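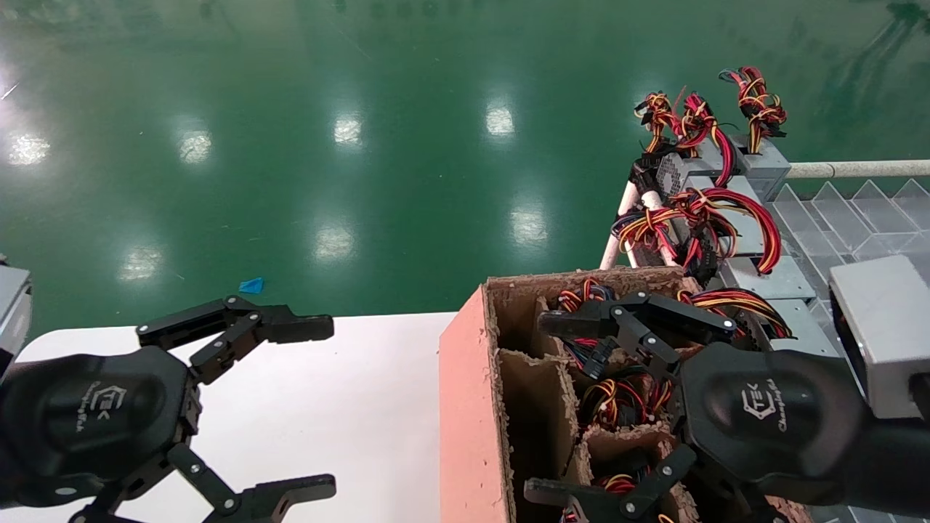 Trier ses câbles d'alimentation dans un carton à compartiments

Les câbles d'alim, c'est mon petit plaisir de rangement. Ça s'emmêle, ça s'accroche par les connecteurs, ça finit en pelote au fond d'un bac... et avec un simple carton cloisonné, tout change ! À l'atelier Bakura, on en a trié 395 le mois dernier en suivant cette méthode, et depuis je l'applique aussi à la maison pour mes vieilles pièces de PC.

Ce qu'il vous faut

Un carton avec ses séparateurs (ceux des bouteilles sont parfaits, et tant pis si les bords sont déchirés)
Des attaches en scratch ou de la ficelle
Un marqueur et un peu de ruban de masquage
Un deuxième carton, plus petit, pour les rebuts
Une table claire et bien éclairée

Étape 1 : débrancher et séparer

Si vous partez d'alimentations complètes, commencez par retirer tous les câbles modulaires, bloc débranché du secteur bien sûr. Les blocs dont les fils sont soudés à l'intérieur restent tels quels, on ne les ouvre jamais : les condensateurs peuvent rester chargés longtemps après l'arrêt. Rangez les blocs à part, debout ou empilés sur un support métallique, la grille de ventilation dégagée.

Attention, point très important : les câbles modulaires ne sont pas interchangeables d'une marque à l'autre, et parfois même pas d'un modèle à l'autre. La fiche rentre, mais le brochage côté bloc peut être différent, et là c'est le disque dur qui trinque. Un bout de ruban avec la référence du bloc, collé tout de suite sur chaque câble, et on est tranquille.

Étape 2 : vider la table

Avant de démêler, je débarrasse complètement le plan de travail. Vraiment tout, même la tasse de café ! Sur un fond blanc, les fils noirs ressortent très bien et on repère vite une gaine fendue ou une broche tordue.
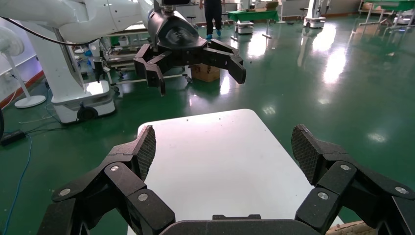
Le plateau blanc dégagé, avec un petit carton posé au sol plus loin.

Étape 3 : démêler sans tirer

Posez la pelote au milieu et cherchez d'abord les connecteurs, pas les fils. On fait ressortir un connecteur, on secoue doucement, on passe au suivant. Tirer sur le fil, c'est le meilleur moyen d'arracher un contact serti. Pour un gros paquet, comptez 5 bonnes minutes – un peu plus si les prises SATA s'en mêlent.

Étape 4 : trier par famille

Une case par type de câble. Chez moi ça donne :

Carte mère (24 broches)
Processeur
Carte graphique
SATA
Molex et adaptateurs divers

Côté couleurs, sur les faisceaux multicolores classiques, le jaune porte le 12 V, le rouge le 5 V et le noir la masse. Pratique pour s'y retrouver, mais vérifiez au multimètre avant de bricoler quoi que ce soit.

Étape 5 : plier et poser

Pliez chaque câble en 2 ou en trois, sans serrer les coudes, puis une attache au milieu. On le glisse dans sa case connecteurs vers le haut, pour pouvoir piocher le bon sans ressortir les voisins. Quand une case déborde, n'insistez pas : prenez un autre carton et notez la famille au marqueur sur le côté.

Pour les câbles abîmés, direction le petit carton, puis la borne de collecte des déchets électriques. Le cuivre se recycle très bien !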